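Grikden Teleoperation Cell: Pre-Session Safety and Inspection Checklist, with Comments

Document type: Checklist, completed copy
Area: Grikden cell and the attached simulation station
Inspector: Raimonds Adomaitis
Second reader: Uldis Sakalauskas
Date of inspection: 25th January
Applies to: Hand-guided teaching, remote-control teaching from the operator desk, and rehearsal in simulation

Status codes used in this form
OK — meets the requirement
OBS — observation, work may go on
FIX — must be corrected before the next session
N/A — not applicable to this cell

Section 1. Emergency stop and power

1.1 Emergency stop at the operator desk stops all joint motion when pressed.
Status: OK
Comment: Tested with the arm moving at teaching speed and again with the arm holding still against gravity. Brakes engaged both times. No sag seen at the wrist.

1.2 Emergency stop at the cell door stops all joint motion when pressed.
Status: OK

1.3 Emergency stop can be reached by the person guiding the arm by hand without letting go of the arm.
Status: OBS
Comment: It can be reached from the left side only. A left-handed demonstrator standing on the right has to reach across the forearm link. The handheld enabling device covers this case, but the stop button should move. Bracket to be ordered from Erton.

1.4 Reset after an emergency stop needs a separate, deliberate action.
Status: OK
Comment: Releasing the button alone does not restore power. The reset key was in the lock when I arrived. It belongs in the drawer.

1.5 Loss of supply power leaves the gripper in its last state.
Status: OK
Comment: Tested with the foam block only. Test with the heavier practice part was not done.

Section 2. Hand-guided teaching

2.1 Speed limit in hand-guiding mode is set and locked.
Status: OK
Comment: Setting matches the cell file. Password was changed after the July review and the old one no longer works.

2.2 Three-position enabling device: released, held, and squeezed hard all give the correct result.
Status: OK
Comment: Motion is allowed in the middle position only. The spring on the second unit is stiff. Darius Mägi reports that his hand gets tired toward the end of a long session, and a tired hand tends to squeeze through to the stop position. This is a safe failure but it spoils demonstrations. Swap the unit when a spare comes in.

2.3 Payload value in the controller matches the tool fitted.
Status: FIX
Comment: The controller still had the payload for the previous gripper. With the wrong value the arm drifts upward when released into free-drive mode. The drift was slow, and I was able to hold it with one hand, but it is enough to catch a person who has stepped in close. Value corrected on the spot. The tool change sheet needs a line for this and does not have one.

2.4 Pinch points between forearm and upper arm are marked.
Status: OK

2.5 Demonstrator wears no loose sleeves, lanyards or rings.
Status: OK
Comment: Badge lanyards are to be left on the hook outside the door. Clip badges are allowed.

2.6 Recording starts and stops only on the demonstrator's command.
Status: OK
Comment: The foot pedal works. The pedal cable crosses the walkway and has been taped down. The tape is lifting at one end.

Section 3. Remote-control teaching

3.1 Operator has a direct line of sight to the cell, or a live view with a second person posted at the door.
Status: OK

3.2 Arm holds position when the link to the operator desk is lost.
Status: OK
Comment: Network cable pulled at the desk during slow motion. The arm stopped and held. Motion did not resume when the cable was put back, and the operator had to re-engage by hand, as required.

3.3 Clutch on the hand controller freezes the arm while the operator repositions.
Status: OK
Comment: There is a small jump on re-engaging if the operator has rotated the wrist by a large angle with the clutch held. Busden knows about it. Until the update is installed, operators are to bring the wrist back near its starting angle before letting go of the clutch.

3.4 Motion scaling is shown on the operator screen.
Status: OBS
Comment: Shown, but in small gray text at the bottom of the status page. Two operators did not know where it was when asked.

3.5 Gripper opening on screen agrees with gripper opening at the tool.
Status: OK
Comment: Checked fully open, fully closed and at one width between.

3.6 Workspace limits stop the arm before it reaches the table, the posts and the door.
Status: OK
Comment: The limit on the door side was tested from above and from below. The arm slows before it stops.

Section 4. Simulation station

All new operators rehearse in simulation before they are given the real arm. The station uses the same hand controller and the same clutch. Checks in this section concern what the operator sees and whether the simulated tool behaves closely enough to the real one for the practice to carry over.

4.1 The view loads with both gripper fingers visible and the work surface in front of them.
Status: OK
Comment: Checked on the household room, which has the most clutter around the edges of the work surface. Both fingers are in view from the start, with nothing between them. 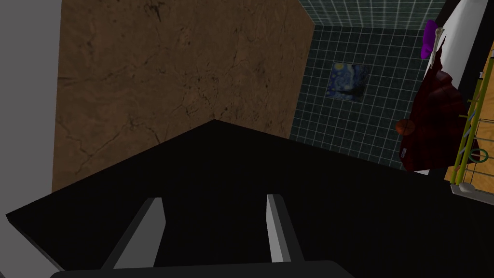 Item 4.1. Start view in the household room. Gripper empty, black work surface beyond the fingers.

4.2 Fingers can be told apart from the background under the scene lighting.
Status: OK
Comment: The light gray of the fingers stands out well against the black surface. The gripper body is nearly black and does not stand out at all. Operators judging clearance to the surface should go by the fingers and leave a margin for the body. I have asked for a lighter body color in the next build.

4.3 Objects at the side of the work area are not mistaken for task objects.
Status: OBS
Comment: The orange ball beside the red cloth is a bright small thing in that part of the view, and trainees head for it. It is not part of the reach exercise. The briefing should name the target object before the controller is handed over. I would leave the clutter in, as a bare room makes the exercise too easy.

4.4 Depth can be judged well enough to approach the surface without contact.
Status: OBS
Comment: The black surface is matte and even, so it gives the eye very little to work with. The far corner is clear enough. The near part, between the fingers and the bottom of the view, is hard to read. Trainees should approach slowly and use the side view if the build offers one.

4.5 Contact force in simulation triggers the same warning tone as the real cell.
Status: FIX
Comment: No tone on the first try. The sound output had been routed to the monitor, which has no speaker. Rerouted and tested. The setting does not survive a restart, so this stays open until it does.

4.6 Controller delay between hand motion and simulated gripper motion is within the limit in the station file.
Status: OK
Comment: Measured at 39 milliseconds against a limit of 56. Other programs on the station were closed for the test and must be closed for training as well.

4.7 Rehearsal recordings are stored apart from recordings made on the real arm.
Status: OK
Comment: Separate folders, separate name prefix. One rehearsal file was found in the wrong folder and has been moved. It had not been used for training.

Section 5. Recordings and replay

5.1 Each demonstration carries the operator's initials, the task name and the tool fitted.
Status: OBS
Comment: Of the last 8 recordings, 5 had the tool field left blank. The field should be made compulsory. Given item 2.3, a wrong or missing tool entry is more than a paperwork problem — replay uses the payload stored with the recording.

5.2 First replay of any demonstration is run at reduced speed with the cell door closed.
Status: OK
Comment: The interlock enforces the closed door. Reduced speed is left to the operator. Ultan Mac Mathúna has proposed that the software enforce it for any file without a completed replay in its log. I support this.

5.3 Demonstrations that include a collision or an emergency stop are marked and kept out of the training set.
Status: OK
Comment: Marking works. The reason field accepts anything, including a single space.

5.4 The learned motion is checked against the workspace limits before it is run.
Status: OK
Comment: The limit check was run on a motion edited to pass through the door side boundary. It was refused, with a message that named the correct joint.

5.5 Someone is at the stop button for the full length of a first run.
Status: OK

Section 6. Housekeeping

6.1 Floor inside the cell is clear.
Status: OK

6.2 Practice parts are returned to the tray after the session.
Status: OK
Comment: The foam block is worn at the corners and now slips at low grip force. Replace.

6.3 Cables along the arm are tied with slack at each joint.
Status: OBS
Comment: The gripper cable is tight at full wrist rotation. Retie with more slack before anyone teaches a turning task.

Open items and owners

1.3 Move stop button or fit bracket — Darius Adomaitis
2.2 Replace enabling device, second unit — Darius Mägi
2.3 Add payload line to tool change sheet — Raimonds Adomaitis
2.6 Retape pedal cable — Darius Adomaitis
3.3 Install controller update — Ultan Mac Mathúna
3.4 Move scaling display to main page — Ultan Mac Mathúna
4.3 Amend trainee briefing — Darius Mägi
4.5 Make sound setting permanent — Ultan Mac Mathúna
5.1 Make tool field compulsory — Ultan Mac Mathúna
6.2 Replace foam block — Darius Adomaitis
6.3 Retie gripper cable — Darius Adomaitis

Second reader's remarks (U. Sakalauskas)

Item 2.3 was corrected during the inspection but should keep its FIX status until the sheet has been reissued. Item 1.5 is to be repeated with the heavier part. For item 4.4, please record which trainees touched the surface on their first approach, so that we can tell whether the side view helps. Hand-guided work is released. Remote teaching is released for operators who have been told about the clutch jump in 3.3. New trainees wait for 4.5.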